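# Review: Rindeo practice software, after a winter in our prep kitchen

**Reviewed by Bronwyn Stubbs, kitchen lead, Brembridge**
April 6, 2024

We cook and pack meals for three care homes from one kitchen in Brembridge. In November the company put a two-handed robot on the dry side of the prep line, where it puts away tins, clears counters and stocks drawers ahead of the morning shift. The robot has been written up plenty. I want to review Rindeo, the practice software we use to set up its jobs, as that's the part my staff deal with every day.

## What it does

Rindeo gives you a simulated kitchen on a screen. You lay out a counter, put things on it, and run a job with a pair of simulated hands before the real machine tries it. If the run is acceptable you save it and it goes in the job list. If it isn't, you move things or break the job into smaller steps.

We have 31 saved jobs. Of those, 27 run on the floor the way they ran on screen. The other four are all to do with bags, and I've stopped trying to fix them.

## Setting up

The installer from Sadowski was here for two days. Most of that was measuring benches. The training for staff was a morning, and it was enough for anyone who already uses the ordering tablet. The manual is poor. It assumes you know what a "grasp margin" is and the glossary stops at F.

Building a layout takes me around 7 minutes now. The overhead view is the one we leave on, and it's easy to see what is in the way of what. Drawers can be set open or closed before a run. Produce and packaged goods come in a stock library, which is fine for basics but thin on the catering sizes we buy.

## What changed for the crew

No one lost a job over it, and I'd have said so here if they had. Hours did move. The early put-away shift used to start at 4:30 and it has gone, along with its loading. For the two people who relied on that extra pay it was a real cut, and it took until the new year to get them onto a setup rate. The software doesn't come into that, but anyone buying it should have the pay conversation first.

The work itself is different. There is less lifting and a lot more checking. Someone has to own the layouts, and when a supplier changes a tin size that person has to go back through every job that uses it. We put it on the roster as a proper task – before that it was being done on people's breaks.

A couple of the older hands turned out to be the best at it. They know where things end up on a busy bench, so they build layouts with a bit of mess in them. The tidy layouts I made at the start were no use to anyone.

## Complaints

- Undo only goes back one step.
- Every account can delete a saved job. There should be a supervisor lock.
- The colour settings reset after each update.
- Phone support is good but keeps office hours, and we don't.

Our Weston site trialled it as well and handed it back. They change their menu daily and couldn't keep the layouts current. I think that was the right call for them.

## Would I buy it again?

Yes, for a kitchen with a steady menu and someone paid to look after it. I'd ask for a second day of training and I'd get the supervisor lock promised in writing. Four out of five for the software, two for the manual. 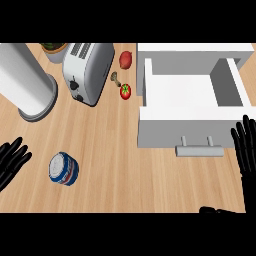 *Rindeo's overhead view, with the drawer set open and a can, a tomato and the toaster on the counter.*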